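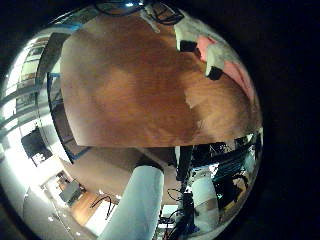

Pruva has published results from a trial of its two-arm workstation on household and shop-floor chores. The trial covered 204 task types, among them folding, wiping, sorting and clearing surfaces, and ran to 1411 attempts. Cloth remains the hardest material. A rumpled white-grey cloth on a wooden board, with a pink section along one side and two small black objects resting against it, requires the software to decide where one item ends and the next begins before either arm moves. Rigid goods of known shape do not raise this problem to the same degree.

The company does not consider the system ready for unsupervised use in homes. In shops and stockrooms, where items and layouts are known in advance, it expects limited use sooner -- mainly in sorting and restocking.

"A person clears a table without planning it," said Liviu Costache, who led the trial. "Our system plans every grip, and with fabric the plan is often out of date once the first corner has been lifted."

Planning software for the trial was supplied by Jakix. Task lists were drawn up with Väisänen, a laundry and linen services firm, which also set the pass criteria for folded items. An attempt was recorded as failed if an operator had to intervene at any stage.

A second round begins in February under the project name Unen. It will use the same arms with revised grip planning and will add mixed loads of fabric and hard objects. Pruva will not announce a product date before that round has been assessed.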